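3. The Board

Peg-and-hole boards have a long and slightly embarrassing history. They began as toys, were borrowed by clinics as tests of manual skill, and arrived in our field with grant numbers attached. The Flullthorpe layout used in this study belongs to that family. It is a flat white board with printed outlines and a set of small parts, and its rules fit on an index card, which we lost in September and had to rewrite from memory.

Parts are blue and the board is white. We chose the pairing after an earlier gray-on-gray version, known in the lab as Draria, caused two co-authors to stop speaking for most of an afternoon over whether a hole was filled.
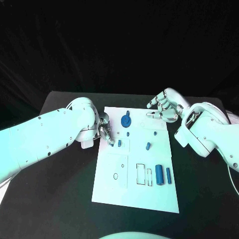

Figure 1. The Flullthorpe board with its blue parts and black outlines, on a dark tabletop.

3.1 Outlines and parts

An outline tells the person setting up the board what shape is wanted. It says nothing on the question of how hard one should push, and most disagreements between setters begin there. Pană, the previous layout, supplied written guidance on this matter (119 words, including the word "firmly" twice). We dropped it. Setup did not suffer, although the setters complained of feeling unsupervised.
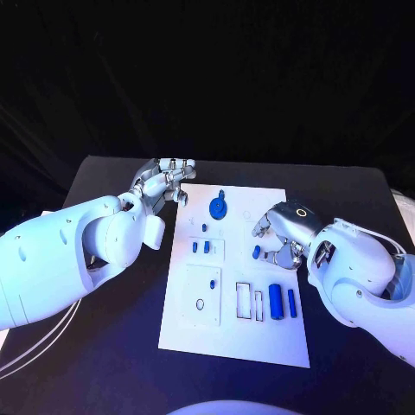

Round parts gave us more trouble than their shape would suggest. A cylinder has no wrong way to turn, so any error is one of place or of tilt, and setters who had sailed through the square parts were offended to be marked down on a peg. Size matters too. The knob-like part near the top of the board is a flat disc with a short stem, and it is easy to find. The empty circular outline just to its upper right is faint by comparison, and faint circles are exactly what a tired setter overlooks. We considered printing them darker and voted against it, on the grounds that the Cloltier scoring sheet already has a column for missed outlines and somebody had gone to the trouble of ruling it.

3.2 Scoring

Each layout was scored out of 100. A part standing in its own outline earned full marks; a part leaning in its own outline earned half; a part standing proudly in another part's outline earned nothing, however good its posture. In all, 428 layouts were scored by both authors working separately. Our disagreements were settled by the second author, who was one of the two people disagreeing -- a weakness we return to in Section 5.

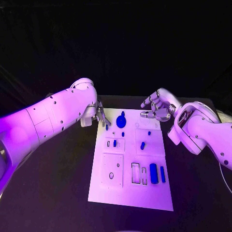

Ngan-ling Chang and Attila Deák
Received 4 April 2024

3.3 Resetting the board

Between layouts every part comes off and goes back to its starting place. Published accounts of peg boards tend to pass over this step, perhaps because it is dull, and we would have done the same had it not taken up more of our time than the scoring. Pegs roll. A disc put down on its edge will also roll, with more ambition. We now clear the round parts first and keep them in a shallow tray until the outlines have been checked against the layout card. The tray has no name and does not appear in the parts list.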